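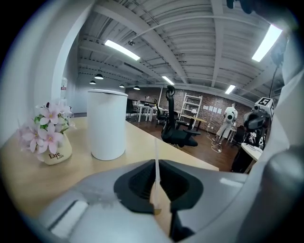
文/Shota Miyazaki 2023年11月30日 栏目:居家保养

木桌面过冬的几件小事

一到十二月,暖气开足,屋里的空气干得很快,木头家具开始收缩。桌面拼缝变宽,边角起毛,放过热杯子的地方发白,多半都在这几个月里冒出来。下面是我自己一直在用的办法,适合浅色实木桌面,贴皮的桌子只看清洁部分就行。

先分清表面是油还是漆
在不显眼的地方滴一滴水,等4分钟再擦。水珠还立着,擦掉后颜色没变,是漆面;水渗进去,留下一块深色,是油面或者蜡面。漆面不吃油,上了也只会发黏招灰,所以这一步不要省。

日常清洁
棉布浸温水,拧到不滴水,顺着木纹擦,再用干布收一遍。有油渍时水里加一两滴洗洁精,擦完换清水布过一次。不要用小苏打,碱性会让橡木、胡桃木这类含单宁的木料发暗。酒精和带研磨颗粒的膏也别用,漆面会花。

小花盆和杯子
陶瓷小盆底下要垫东西。盆底没上釉的那一圈很粗糙,拖一下就是一道弧形划痕,浇水以后潮气又闷在下面出不来。软木垫比毛毡好,毛毡吸了水要很久才干。盆最好每隔几天换个地方,不然夏天过去,桌面会晒出一个浅浅的圆印。浇水拿到水槽里浇,沥干再端回来。

白印怎么去
热气留下的白雾状印子,漆面上比较常见。先放两天,浅的会自己退。没退的话,铺一层干的白棉布,熨斗调到最低档,不开蒸汽,在布上轻轻带过,每次几秒,掀开看一眼再继续。黑印是水已经进到木头里了,熨不掉,只能打磨。

打磨和上油
只说油面。用180目砂纸顺纹打一遍,再换240目,粉尘吸干净后用微湿的布擦。等木毛立起来,干透,再用240目轻轻带一下。油倒在布上,不要直接倒在桌面。一张边长80厘米的方桌,14毫升足够上一遍。薄薄抹开,过一刻钟,把没吃进去的全部擦掉,擦到手摸上去不沾。第二天再上第二遍。完全固化要一周以上,这期间别放湿杯子,也别铺桌布。

我以前用Skirneck的硬蜡油,干得快,但是颜色会偏黄,浅色木头上看得出来。现在换了Mowat的哑光款,颜色浅一些,就是味道要散好几天,冬天开窗有点受罪。

沾油的布
亚麻籽油一类的干性油,布团在一起会自己发热,可能起火。用完摊平晾在室外,或者泡进水里装袋封好再扔。这条比上面所有的都重要。

湿度
屋里放一个湿度计,保持在四成到五成半。桌子离暖气片至少100厘米,实在挪不开,就在中间立一块隔热板。拼缝冬天开一点属于正常,不要往里填腻子,开春木头胀回来会把腻子挤出来,有时连边也一起顶裂。

桌腿螺丝
换季时拧一遍。桌面下方的连接片如果是长圆孔,螺丝拧到不晃就停,要给木头留出伸缩的余地,拧死了桌面容易开裂。

补充:有读者问蜂蜡能不能代替油。能用,但不耐热,杯子一放就是印,两三个月得重来一次。砧板和小托盘用它没问题,饭桌我不用。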